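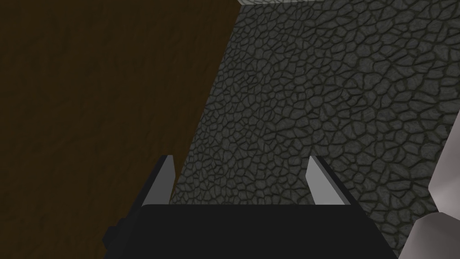
**Figure 3.** Rendered view with a dark brown wooden surface (left) and a grey stone surface with a cracked, cobbled texture (right).

### 4.2 Preference for floor materials in shared courtyards

The second part of the survey asked residents which ground material they would like to have in the courtyard of their building. We sent the form to 1138 households in the districts of Hirano and Rimar, and 263 of them returned it complete. The answers from the two districts are treated separately, as the buildings in Rimar are older and their courtyards are mostly smaller.

In Hirano, the residents preferred wood for the places where people sit, and stone for the paths. This agrees with our first study, in which wood was often called "warm" or "quiet". Stone was called "clean" and "serious", but also "tiring for the feet". Older residents wrote more about the feet than about the look. Several of them asked that the joints between the stones should be filled up to the top, so that a walking stick does not get caught.

In Rimar the picture was less clear. Many households there keep bicycles and prams in the courtyard, and they gave more weight to how easily a wheel can roll over the ground. For this group an uneven stone surface received low marks, even when the same persons found it beautiful. Wood was also criticised, mainly for the noise it makes under wheels late in the evening. The courtyard of the Gitano building, where a wooden deck was laid in May, produced 18 comments on this point alone.

We also asked about the line where two materials meet. Almost 15 per cent of the answers mentioned it without being invited to do so in the earlier pilot form, and for this reason we gave it a question of its own. Residents in both districts wished for a border without a step. The direction of the border seemed to matter less to them, although a few wrote that a diagonal line makes a small yard feel longer.

These results should be read with some care. The households that answered may be those which already use their courtyard often. In addition, the form did not separate new wood from weathered wood, and the comments from the Skeketti block show that residents judge the two very differently. The cost of each material was not given in the form, and it is treated in Section 4.3.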